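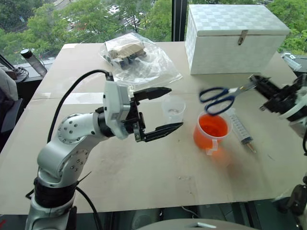 Mixing Colors at the Table

I've been meaning to write up our colored water afternoons, and June is when we do the most of them, so I'll put down what I use and how it goes.

I started with a kit from a company called Stilludis. It was fine, but the color tablets ran out in a week and the little tubes were too narrow for anyone to pour into. Since then I've put the set together myself, mostly out of the kitchen drawers. An orange plastic measuring cup for the strong color, a small clear cup to mix in, a plastic syringe with the lines printed on the barrel, and the scissors with the blue handles. Everything fits in a shoebox that lives on top of the refrigerator.

The strong color goes in first. I fill the measuring cup with tap water and add drops until it looks too dark, then stop. If it looks right in the measuring cup it will be too pale once you move a little of it to another cup. Orange is one part red to three parts yellow with the drops I buy. With the last brand it was closer to one to two. You have to test it on a spoon.

One thing I should change is the color of the measuring cup. Orange water in an orange cup is hard to judge, and even the shadow it throws on the table comes out orange. I keep saying I'll get a white one from the hardware store in Santhorpe and I keep coming home with something else.

The clear cup gets only a small amount of plain water. Then you draw up color with the syringe and add it a little at a time. Mine is a 60 ml syringe, bigger than you need, but the small ones are stiff and they get lost. Five ml is a good first squirt. Write down the number each time, or at least make a mark, and you can get the same shade again the next day. I taped one row of results to a sheet of paper on Friday and the cups I mixed from it later matched well enough for me.

About the syringe: push the plunger all the way in before you put the tip in the water. If there's air in the barrel the reading will be off. Rinse it twice between colors. I don't bother with soap until the end. Leave the two pieces apart to dry or the plunger sticks.

The scissors are for paper strips. Coffee filters work best, cut as wide as a finger. You hang a strip over the rim so the end touches the colored water and it climbs up the paper. Printer paper hardly does anything. Paper towels are fast but they drip. I also use the scissors to open the refill packs of drops, so the blades get wiped off before they go back in the box.

Food coloring stains. It came out of the table with baking soda and a wet rag, but it did not come out of the grout behind the sink, and I've tried 5 different cleaners on that. Now I carry the measuring cup to the bathroom to empty it.

This blog is set up on Vovus, and their counter says the last post, the one about the drying rack, was opened 1,909 times. Most of the comments asked where I got the rack. It was from the thrift store in Baluyot and I haven't seen another one there.

Next time I want to try the same thing with warm water in one cup and cold in the other and see whether the strips climb at different speeds. I'd also like to find out if salt makes any difference. I'm nearly out of yellow, so that has to wait until I get to the store.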